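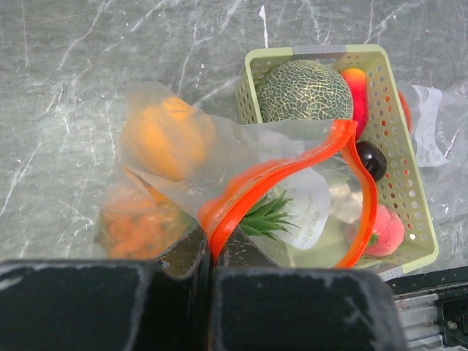
Robot arms join the packing crew at Unton

Category: Work & Technology

Grocery packer Unton has put robot arms on its small-order line in Tinden, where 40 people fill baskets and zip bags by hand. The arms were set up by Wattimena and trained over the summer on practice baskets.

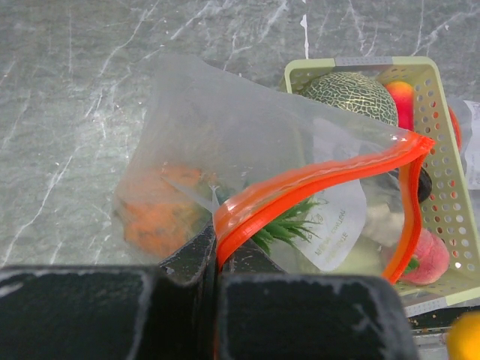
Zip bags have been the slow part. An arm takes nearly 20 seconds over one, and a packer still checks every seal before the order leaves the table.
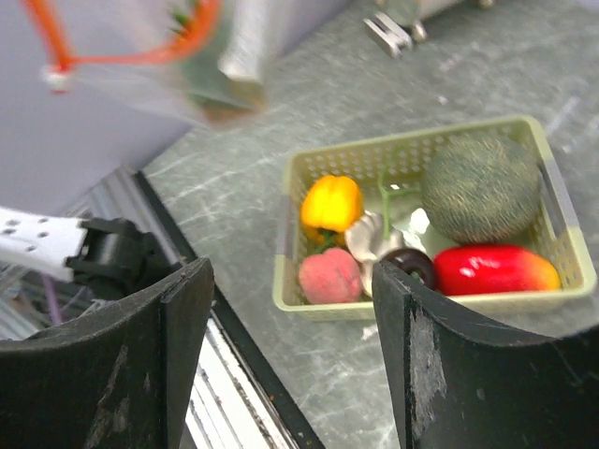
Staff hours stay the same until August, shift lead Yakubu Bako said. Packers now rotate between checking and hand filling, and two have moved to setting up the practice work. A typical basket has a netted melon at the back with a pepper, a peach and a mango packed in close. "My wrists are better," Bako said. "The day is quieter, and I'm not sure everyone likes that." 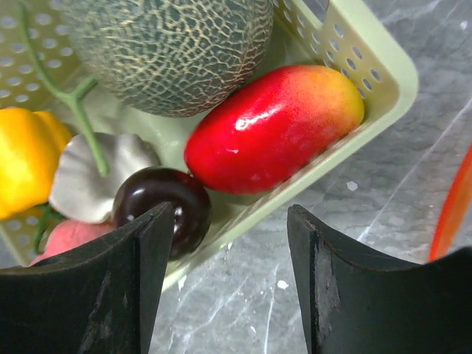 Photo: Unton

The line handled 204 orders on its best shift with the arms. The hand crew's best is 564.

Related
Torkness depot changes its night shift
Tinden packers agree on new break times

Contact us | Back to top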